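## 4. Running the open day demonstration

Read this section before visitors arrive at the Statitz site. The demonstration covers three stations: the bathroom, the corridor and the packing table. Ľudovít Ondrejka signs off the set-up.

1. Charge both battery packs to at least 80 percent.
2. Open the Donness program and load routine 271.
3. Lay out the stations and check that the hands can reach the towel bar, the carpet and the tabletop.
4. Start each station on the operator's signal.

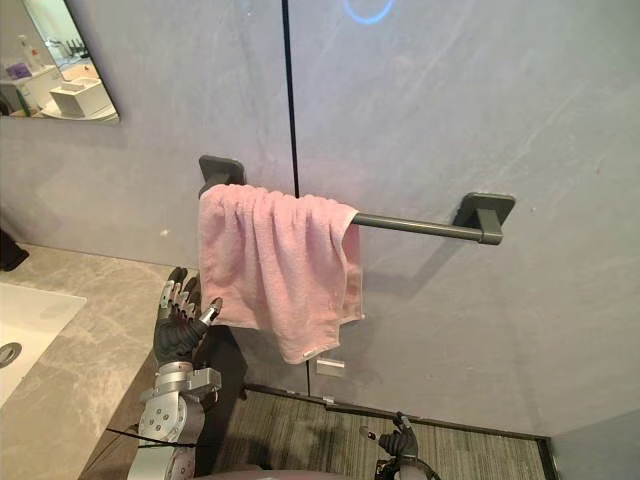
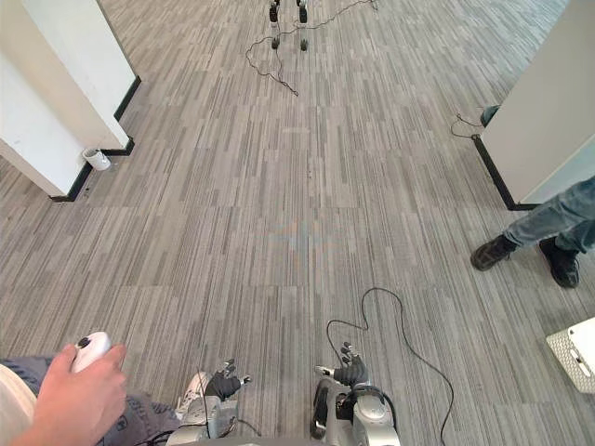
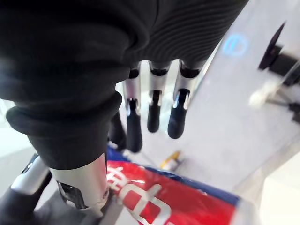
*Robotic hands during the demonstration: at the towel, in the corridor, over a package on the table.*

5. Let each routine finish before you take questions.
6. Between groups, return both arms to the rest position and put the items back on their marks.

**Note:** Allow 2 minutes for the reset. If the program shows "Hold", press Resume once and wait.

**Caution:** Keep visitors 2 meters from the arms while power is on. Do not step over cables. Walk the long way around.

**Caution:** Do not hand objects to the robot unless the operator asks for it.

7. After the last group, close Donness, switch off the power and fill in the Osico visit sheet.

For fault codes, see Section 6.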